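From: Minttu Ikonen
To: Multlow Sewing and Mending list
Date: February 2022
Subject: Re: [multlow-mend] Faded prints on old sweatshirts

Bakari Odera wrote:

> I have a stack of old printed sweatshirts from my Plarkwood days and the
> lettering is going on all of them. One is cracked right across the back.
> Is there any way to save the prints, or do I cut them out and make
> something else? Pirjo thought you'd done a quilt this way.
>
> Bakari

Hi Bakari and everyone,

Oh, I love this question! Yes, I did the quilt, and I'd do another tomorrow if I had the shirts. Please don't cut anything yet though.

First, sort the prints that are cracking from the ones that have just gone pale. The pale ones are lovely to work with. The colour has sunk back into the cloth, there's no stiff edge left, and you can stitch straight through it. The cracked ones are plastic sitting on top, and every needle hole makes another crack, so keep your seams well clear of the lettering.

A faded print on light blue is my favourite combination of the lot. It goes with denim, it goes with grey, and it sits beautifully next to any old tea towel you've got lying around.
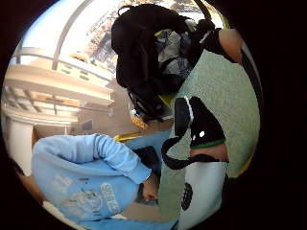
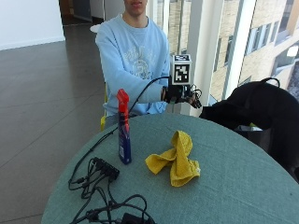
Light blue sweatshirt with a faded print, twice over.

For the quilt I cut every panel two fingers wider than the print all the way round, then ironed a light fusible backing on before trimming to size. Sweatshirt fleece creeps like mad under the foot and the backing stops nearly all of it. Iron from the wrong side, with baking paper underneath, and never put the iron on the print itself (ask me how I learned that, it was my brother's favourite shirt and we still don't talk about it).

Keep the ribbing! Cuffs and waistbands from good old fleece are better than what Ruddock sells by the metre now, and they make great cuffs for kids' pyjamas. I've got a whole biscuit tin full.

If you'd sooner keep wearing them, wash them inside out in cold water and dry them in the shade. It won't bring the colour back but they'll hang on for years yet. Tyyne Ruotsalainen goes over the outline of the letters in backstitch with two strands of cotton, and hers look wonderful, all wobbly and soft. Mine took me 5 evenings for one word and I enjoyed every minute.

Bring the stack along to the March get-together, I'd love to go through it with you. I'll have the walking foot and the leftover backing with me.

Minttu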